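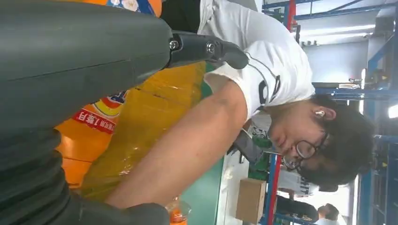
## Aneck Local Women's History Panel Set

A set of 25 display panels on the women who campaigned for the vote in market towns and villages, published by Indasier for schools, libraries and local history groups. Each panel covers one campaigner, with a short biography, a map of the places she spoke and a list of further reading.

- Panels: 25, printed on one side
- Stands: 2, folding, supplied with a carry bag
- Booklet: 100 pages, with notes on sources
- Hire: £25 a week, deposit £200

The Olszewski edition, added in February, has corrected dates on the petition panels. Older sets can be exchanged through our Drumov office. Carriage is charged separately.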